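4. Setting Up the Night Feed Timer

The Nustis monitor can log feeds and remind a second caregiver when a shift changes. Set the timer before the first night at home.

1. Plug the base into a wall outlet. Wait for the Sakeo app to show "Ready."
2. Open Settings, then Caregivers. Add each adult who will take a night shift.
3. Set the shift change. The factory setting is 22:00.
4. Set the reminder volume. Start at 25 and raise it only if the alert is missed. The top setting is 100.
5. Tap Save. The light on the base blinks twice.

Note: If an older child shares the room, turn on Silent Alert. The reminder then goes to the phone only.

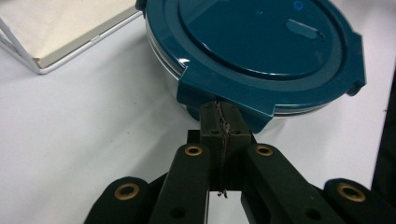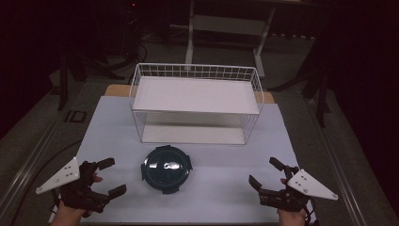
Fig. 4. Round container with dark teal lid, on the table.

6. To log a feed, press the top of the base once. Press and hold to log a diaper change.
7. To view the log, open History. Entries are kept for 24 hours on the base and longer in the app.

Caution: Keep the power cord out of reach of the crib and of any toddler bed — see Section 2 for distances.

Caution: The timer does not replace feeding advice from your child's doctor.

If the light stays red after step 5, unplug the base, wait a minute and repeat from step 1. Saved caregivers are not erased.

Rev. 5 Jul 2026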